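Ticket 1383: Arm drifts at the end of a hand-guided demo
Opened by: Sabina Pathirana
Product: Devlow teach mode, remote and hand-guided
Status: Waiting on customer

Hello all, and thank you for being so quick with my last ticket! I'm teaching our arm to move vegetables from a basket to a cutting board and back again. Remote control works nicely. When I guide the arm by hand, though, it sags a little the moment I let go, and the recording picks up that sag as if I had meant it. On playback the fingers come down too low and press into the board. I have restarted everything, re-run the homing routine, and read the Grisholm setup guide twice (my tea went cold both times).

Reply from Rezaul, Devlow support

Hi Sabina, lovely to hear from you again, and thank you for such a clear write-up. A sag on release is nearly always the payload setting. The arm holds itself up by guessing how much weight is hanging off the wrist, and if that guess is low it sinks when your hand comes away. Could you open the Payload page and tell me what's in there? A picture of the arm down at the board would be a big help too. 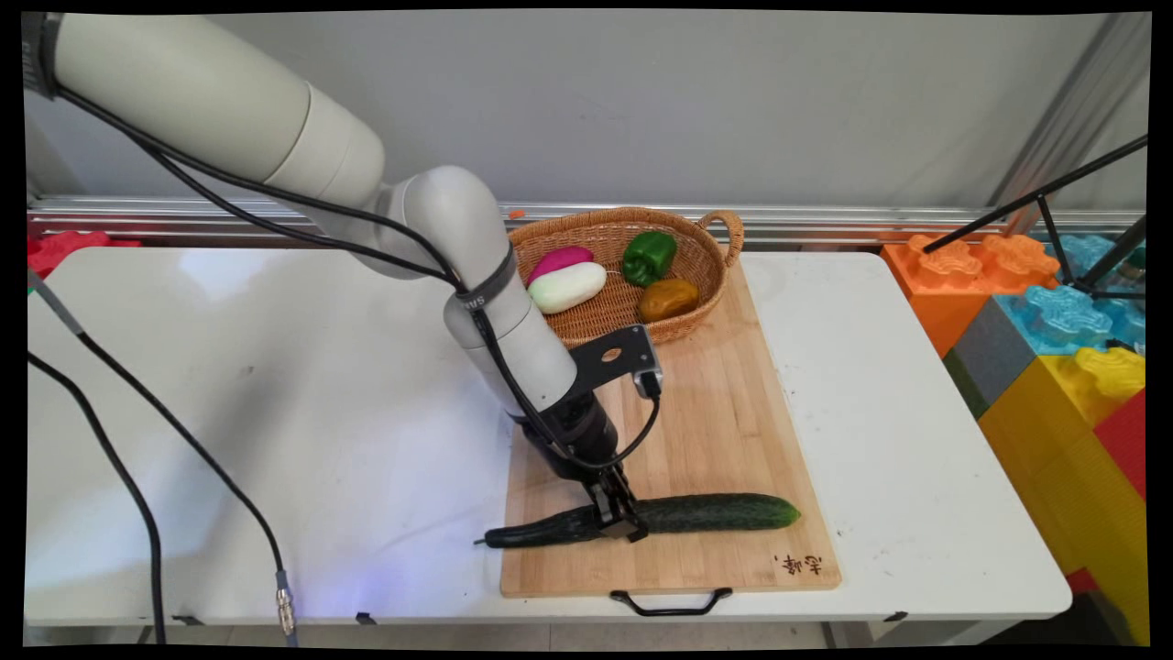

Payload was still set for the bare gripper, so I think you're onto something. I never touched that page after the sensor module and its bracket went on at the wrist, and there's the cable looping back toward the gripper as well. I typed in the new weight, saved, and tried five more hand-guided runs with the cucumber. The sag is gone in all but one of them, and in that one I may have bumped the elbow on my way out, so please don't hold it against the arm.

Reply from Rezaul

That's wonderful news! Two more things while you're in there. Saving the payload doesn't change old recordings, so the early ones will still dip at the end and you'll want to trim or redo them. Also, set the release delay to 90 milliseconds, then wait for the tone before you take your hand off. I forget the tone myself more often than I'd like to admit.

Reply from Sabina

Delay is set. I've thrown out the old hand-guided recordings and kept the remote ones. I'll do the potato and the pepper next and write back by 3 tomorrow afternoon. Please leave the ticket open until then.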